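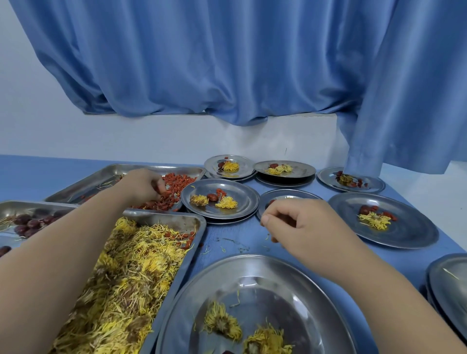
Portioning chrysanthemum flowers, goji berries and red dates by hand.

Print this page
E-mail this page

About Komus

Komus blends and packs dried flower and fruit teas for grocers, hotels and mail-order sellers. The company began with one product, a chrysanthemum tea with goji berries and red dates, and that blend still accounts for most of what leaves the building. Komus employs 13 people at its Storby plant. Nine of them work in portioning and packing.

Automation at Storby

Until last May every step after delivery was done by hand. The company then installed the Nurner line, which fills and seals pouches, prints the lot code and packs cartons of 100. The line took over the work that staff had most often asked to be relieved of, in particular the sealing bench, where one person pressed a foot pedal for most of a shift.

Portioning has remained manual. Dried chrysanthemum tangles and breaks easily, and the two feeders tested at Storby damaged too many blooms to be accepted. Portions are set out on round steel plates, and a digital scale is kept at the table.

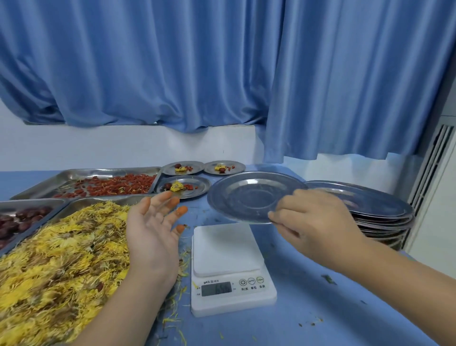
Page last changed: 10th January

What has changed for employees

No position was ended when the line was installed. The two employees who had worked the sealing bench were trained as line operators and moved to the operator pay grade on completing their training. Every member of the packing staff may apply for the same training, which is given during paid hours.

The working day is arranged differently. Before the line, portioning and sealing could drift apart by an hour or more without harm. The line now draws portions at a set rate, and in the first weeks that rate was too fast for the tables. Employees reported sore wrists and missed breaks. The rate was lowered, and the portioning staff now set it themselves at the start of each shift. A supervisor may reduce it during the shift but may not raise it.

Rotation was introduced at the same time. Each employee changes between portioning, line operation and stock duties, with no more than two hours at any one task. Some of the longer-serving staff preferred to stay with a single task, and the rotation schedule allows for this on written request.

Records and privacy

The Nurner line records pouch counts, seal temperature and stoppages. It does not record the output of individual employees, and Komus does not use line data in performance reviews. Line records are kept with the lot file and may be read by any employee at the operator station.

The Kalogeropoulos study

Komus is taking part in the Kalogeropoulos project, a study of small food plants that have automated part of their work. Its researchers are examining how hand skills are taught and kept up once the surrounding steps are done by machine. Participation by employees is optional — consent may be withdrawn at any time — and findings are shared with staff before they are released.

Further plans

A carton stacker is under review for the end of the line. Portioning staff will take part in the trial, and a decision will follow once their comments have been received in writing.

Print this page
E-mail this page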